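How I Clean and Refill My Gumball Machine

I've had a countertop candy machine by my register for a few years now, and I get asked about it a lot, mostly by people who just bought a used one and can't figure out why it keeps jamming. So I finally wrote down what I do. Mine is an old Staradach with a glass globe and a quarter coin mechanism, but most of the small ones come apart pretty much the same way.

First, empty it. Take the lid off (there's a little barrel key, please don't lose it like I did) and scoop the leftover gum into a zip bag. If you tip the whole thing over you'll be finding gumballs under the shelves until Christmas. Ask me how I know!

Next, unscrew the center rod. It runs from the lid lock all the way down to the base, and once it's loose the globe lifts right off. I wash the globe in the sink with warm water and plain dish soap, then let it dry upside down on a towel overnight. Any dampness left inside and the candy shells get sticky and start clumping.
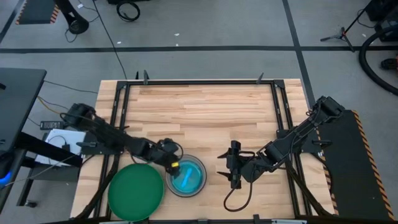

RONDONUWU, July

Now the wheel. This is the round plate with holes in it that turns when you crank the handle, and it's where nearly all my jams come from. Sugar dust builds up under it and goes hard as a rock. I use an old toothbrush and a wooden skewer, never a knife, and I wipe the chute flap while I'm down there. Check the size of the holes too. If your gumballs barely squeeze through, you'll get halves and crumbs. Kurniawati Yusof at Zurkico sold me my last wheel and she told me to bring a few gumballs along and just try them in it, so that's what I do.

The coin mechanism gets a dry brush and nothing else. No oil! I tried a squirt once and it turned the dust into paste, and then I had to take the whole thing apart on a Tuesday morning with customers waiting.

Put it back together in the same order, globe gasket first, and snug the rod by hand. Too tight and you can crack the glass.

For refilling, I buy the 475 count bags from Dirkico and stop a couple of inches below the lid. Then I run 20 quarters through before I call it done. If it sticks, back the handle off gently and look at the wheel again.

The whole job takes me 60 minutes, not counting drying. I do a quick wipe every 30 days in between, mainly the outside of the globe and the flap, because little kids put their fingers all over both.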